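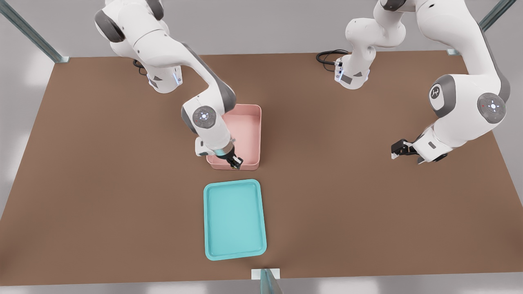
Fri 11 December
Subject: Re: sim check before live runs on the two-arm cells

On the Flokano list someone wrote:
> Do we still need the full sim check if only the tray position changed?
> It's the same arms and the same bin, and at Trisholm we lose most of a
> morning on it. The May version of the rules doesn't say either way.

Yes, please run it. A moved tray changes the path of both arms, so it counts as a layout change under section 52. I'll add a line to the rules to make that clear.

What we ask for now:

Any layout change: 200 runs in sim, no contact between the arms.
New gripper or new bin: 1000 runs.
Only one arm inside the bin at a time. The other one waits over open table with its gripper empty.
Speed limit of 100 mm/s below the bin rim, in sim as well – several sites have been skipping this.

Keep the logs with the cell file. Pryor has been sending them in without the version of the Drustora build, and then we can't match them to anything.

If 200 is too slow on your machine, run it overnight. Please don't split it across two builds.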